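Stirkora Support Community > Litent pick kit > Vision and grip
Ticket 852: Bin check keeps saying "occupied" when there's nothing in it
Status: Closed
Opened by: Agnes Ljungberg
Opened: 21/10/2019

Agnes Ljungberg wrote:

Hi all! Second week with the Litent pick kit and I'm mostly having a great time with it, but I've hit something that is driving me up the wall and I'd love some help before I start taking things apart.

We're a small repair parts shop. We bought the kit (arm, wrist camera, three-finger gripper, the little control box and the Stirkora software) to move small plastic parts out of a bin and into trays for packing. Setup went fine. Calibration went fine on the second try, after I noticed I'd put the board down upside down, whoops. It picks nicely when there are parts in the bin. I even got my boss to come and look, and he stood there for a good while watching it, so that's a win.

The trouble is the end of the run. When the last part is gone, the arm is supposed to swing back over the bin, do its bin check, and go to park. What I get is a bin check that says "occupied, 1 region", then a pick attempt at nothing, then another bin check, then another pick attempt. It goes until the retry limit and then I get the yellow light and E-2000. I clear it, run the check again by hand, same answer.

What I've tried so far:

- Restarted the control box, then restarted the whole thing
- Redid the hand-eye calibration
- Wiped the lens with the cloth that came in the box
- Raised the minimum region size one notch (no change), then another notch (it began missing real parts, so I put it back)
- Turned the retry limit down to 2, which doesn't fix anything, it just gets me to the yellow light faster

Our bin is a plain turquoise plastic one we already had. The kit came with a gray one but it's too shallow for the amount we load. The manual says "any opaque bin of suitable size" so I figured we were fine? The arm works over an old white table and I haven't changed anything about the room since the install.

Log from the last run, trimmed:

bin_check start
exposure auto
regions found 1
confidence low
state OCCUPIED
pick attempt 1
grip closed, no object
bin_check start
regions found 1
state OCCUPIED
pick attempt 2
grip closed, no object
retry limit reached
E-2000

I can send the full one if anybody wants it, but it's just more of that. Is this a setting, or do I have a bad camera?

Ognjen Georgiou (Stirkora support) wrote:

Hi Agnes, thanks for the log, and for listing what you'd tried. That saves us both a day.

I doubt it's the camera. A failing camera usually gives you dropped pictures or a calibration that won't settle, and yours settled. "Confidence low" together with one region in the same place every time makes me think the software is looking at something real that isn't a part. Could you open the Bin Check tab, press Hold, and save the picture it's working from? Do it with the bin empty and the arm at the check position. Please don't tidy up first, I want it just as it is when it fails.

Also, which software version are you on? It's in small print at the bottom of the About page.

One more thing while you're in there. Put the minimum region size back to the default if you haven't already. Leaving it high will hide the problem and then bite you when you switch to smaller parts.

Agnes Ljungberg wrote:

Okay! Version 5, and region size is back to default. I pressed Hold and saved the picture, bin empty, nothing wiped, nothing moved. Please forgive the state of the table, it had a long life before the robot came along.

I did squint at it for a bit myself and the only thing that jumps out at me is that big white patch on the left side of the bin floor. Is that what it's grabbing at? It's the right sort of place, the fingers do keep going down on that side.

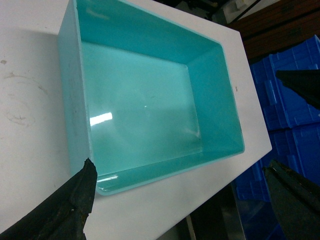
What Ognjen found

Ognjen Georgiou (Stirkora support) wrote:

Yes, that's your "part". The white rectangle on the floor of the bin is an overhead light reflecting in the plastic. It's bright and it has clean straight edges, and the region finder loves both of those. There's a smaller highlight too, the curved streak along the bottom of the near wall by the corner, but that's thin and close to the wall, and the check ignores a narrow band there by default. So you get one region and not two.

Your bin is pretty glossy. The manual's wording is on us, and I've sent a note to Ditte Thorlacius, who looks after the documentation, asking for "opaque and matte".

A few things I looked at and ruled out, so you don't chase them:

The scuffs and light scratches on the floor of the bin, over toward the lower right, are too faint to trip anything at the default setting. Leave them alone. Please don't polish them out, you'd make the glare worse.

The stains on the table are outside the bin area. So are the blue crates off to the right. Neither gets looked at in this check, provided the bin outline is drawn properly.

You can see the gripper fingers at the sides. That's normal for this kit, they're masked out by the software. Yours do look pretty worn, though. I can see rust-brown patches and some rough spots on the one at lower left. It has nothing to do with this ticket, but have a look at them next time the arm is parked, and if the tips feel uneven to you, open a separate ticket for that and I'll pick it up.

Now the outline. The far end of the bin runs off the top of the picture, so the check isn't seeing all of it. It'll work like that, but a part sitting right up at the far end could be missed and you'd get a false "empty" one day. I'd fix both while you're at it.

Try this, in order:

1. Park the arm and move the bin back toward the arm base a little, or raise the check position, until all four sides of the rim show in the Bin Check tab.
2. Redraw the bin outline just inside the rim.
3. Go to Exposure, switch from auto to fixed, and bring it down until the white patch stops being pure white. It will still be visible. That's okay.
4. Put a matte liner in the bottom. Anything flat and dull that your parts don't snag on will do. Plain gray craft felt is what we use on the bench.
5. Press Learn Empty with the liner in.
6. Run bin check by hand a few times with the bin empty, then with one part in different spots, and send me the log.

If you can't use a liner, tell me and we'll talk about moving the light.

Eulalia Iturra wrote:

Jumping in as another customer, hope that's okay! We had the very same thing in July with a shiny white tote and I wasted most of a week on it. Our trouble was only in the mornings so I was convinced it was the network, don't ask.

Felt worked for us but our parts have little barbs and they pulled it up. We ended up with a cutting mat, turned over to the dull side. It lies flatter, and you can rinse it. If you go for felt, tape the corners down or the fingers will pick up the felt (very proud of itself, mine was, holding up its bit of felt).

Also +1 on the Learn Empty step. I skipped it the first time and then the check reported the liner as one gigantic part.

Agnes Ljungberg wrote:

Oh that's so good to know, thank you Eulalia! Ours are smooth so I went with felt from the craft store, gray, with double-sided tape on the corners.

Did the steps this afternoon. Notes as I went:

Step 1, raised the check position. Moving the bin back made the elbow look cramped and I didn't love it. All four sides of the rim show now.

Step 2, fine. The outline tool is fiddly with a mouse with no wheel, by the way. Zoom buttons please?

Step 3, fixed exposure alone got me from "occupied" every time to "occupied" some of the time, so it was helping but it wasn't enough without the liner.

Steps 4 and 5, liner in, Learn Empty pressed, green tick.

Step 6, log here:

bin_check start
exposure fixed
regions found 0
state EMPTY
park

That's the empty bin. I ran it over and over and got the same thing each time. With one part in, it says "regions found 1, confidence high" wherever I put it, including the far end. The one spot that gave me grief was a part leaning right up against the near wall, where it said EMPTY and went off to park. Is that the ignored band you mentioned?

Ognjen Georgiou (Stirkora support) wrote:

It is. Go to Bin Check > Advanced > Wall Margin and bring it down one step. With the liner and the lower exposure you should have room for that. If the little curved highlight starts showing up as a region, go back up half a step and nudge the exposure down again.

Zoom buttons are on the list. Jocelyn Beaulieu on our software side has had a few people ask, so I've added your name.

Agnes Ljungberg wrote:

Wall margin down one step, leaning part found, empty bin still reads empty. We ran a full load this morning and it parked by itself at the end, no yellow light!

I'm going to look at those fingers tomorrow and I'll open a new ticket if they're bad. Do I order the tips from you or from Litent directly?

Ognjen Georgiou (Stirkora support) wrote:

From Litent, using the order form in the back of the gripper booklet. Have the serial number off the control box handy, they'll ask for it. Save a copy of your Bin Check settings before you swap the tips, as the wizard offers to reset them and it's easy to click straight through.

Closing this one. Reply here within 5 days and it reopens.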